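The Bun Months

I came to steamed buns late, by way of a bad winter and a neighbor with too much flour. By July I was making them twice a week and boring everyone I knew about it.

My old bamboo baskets had gone moldy in the cupboard at the Kerkedham apartment (my fault, I put them away damp), and I was too cheap to replace them. So I bought an electric steamer, which felt like cheating for a day and a half. Then I got over it. You fill the bottom, turn the one little knob and go find your chili oil. I love it more than is reasonable for something with a plug!

The dough is the part I fuss over. I use 100 grams more flour than my first recipe called for, and I knead until my wrists complain. After that comes the second rise, and that's where I used to go wrong - I'd get impatient, steam too early and end up with tight little golf balls.
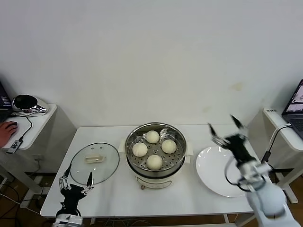
Four to a tray, with the lid off and a plate at the ready.

Four is my number now. I've tried six, and they swelled into one another and tore when I pulled them apart, so I had a plateful of buns with bald spots. Set in a diamond, four have room to breathe, and the steam comes up through the holes between them.

My friend Tatsuya Yokoyama taught me the lid business. Don't whip it off the second the time's up, he said, or they'll wrinkle on you. I crack it open for a few minutes first, then lay it flat on the table. And get the plate out before you start. I've stood there with a hot bun in each hand, opening cupboards with my elbow.

We eat them plain the first night, torn open, with butter if my mother isn't looking. Any leftovers get sliced and fried for breakfast, cut side down, until the edges go brown and crunchy.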